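Home | News | Community | Sport | What's On | Classifieds | Contact

Yellow shelves go up at the Plumport lending shed, and borrowers are already fond of them

Anyone who has ever gone into the Plumport lending shed to borrow a drill and come out forty minutes later with dust in their hair will be glad to hear that the place has been sorted out at last.

The shed, which sits behind the old Coditden hardware building and lends out tools, camping gear, sewing machines and all manner of odds and ends to anybody in town with a card, reopened on Monday after being closed for 2 weeks. The big news, and really the thing everyone has been chatting about in the queue at the bakery, is the shelving. It is yellow. Very yellow! The old brown racks that leaned a bit more each winter have gone to the scrap yard, and the new units came from Pirkum, a storage supplier that had a discontinued colour going at a good price.

There was a little grumbling beforehand about the colour (the shed had always been a sort of muddy green inside, and people get attached to these things), but it brightens up the back corner no end. Borrowers who came by on the first morning seemed to spend as much time admiring the shelves as looking for whatever they had come in for.

The tidying itself was a bigger job than expected. Everything had to come out onto the lawn, be wiped down, be checked against the old card index and then be carried back in again, and of course it rained on the second afternoon, so there was a mad dash with tarps. By the end of it 152 items had been given a fresh label and a proper spot of their own. A fair few things turned up that had been written off as lost years ago, among them a fondue set, a tent pole repair kit and the good extension ladder, which had been lying along the wall behind the bad extension ladder the whole time.

The new arrangement goes by size more than by subject, and it may take regulars a visit or two to get used to. Bulky padded things live up on the tops of the units so they can be lifted straight off without shifting anything else. The smaller bits and pieces go on the shelf underneath, where small boxes, caps and other little parts can be spotted without anyone emptying out a coffee tin onto the floor. Garden tools are still on the hooks by the door, and the sewing machines have stayed put near the window where the light is kindest.

The Hrytsenko Fund, the small local trust that has helped the shed along since its early days, paid for most of the shelving, and the rest was made up from the spring sausage sizzle. There is a bit left in the kitty, and it will be going towards a new kettle and a better lock for the side gate.
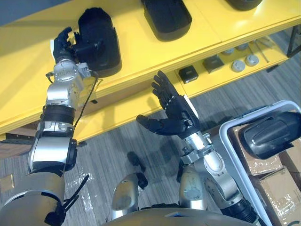
What borrowers need to know

Your old card is still good, and there's no need to sign up again. Loans are for 3 weeks, same as ever, and if nobody else is waiting you can have another go after that by ringing or popping in.

If you have something at home that belongs to the shed (and plenty of us do, tucked away in the garage behind the bikes), please bring it back before the end of February. There are no fines and no questions, and the people on the desk will be delighted to see it. They would especially love to see the second jigsaw.

Donations are on hold for the moment while everything settles in, though the shed would be very grateful for clear tubs with lids that fit. Please put returned items on the bench by the door and leave the shelving to whoever is on duty, at least until the last of the labels are on.

The shed is open from 9 in the morning until noon on its usual days.

Comments

gumboots_and_all: Popped in for a hedge trimmer and couldn't believe it was the same shed. Love the colour!

Rivergate: I preferred the green but I did find what I was after in under a minute, so fair enough.

mumof4plumport: Pretty sure the fondue set was mine to begin with. You're welcome to keep it, we never used it.

tinshed: Will there be a list online of what's available? Would save me a drive.

Contact the newsroom | Advertise with us | Copyright Plumport community news, all rights reserved | Back to top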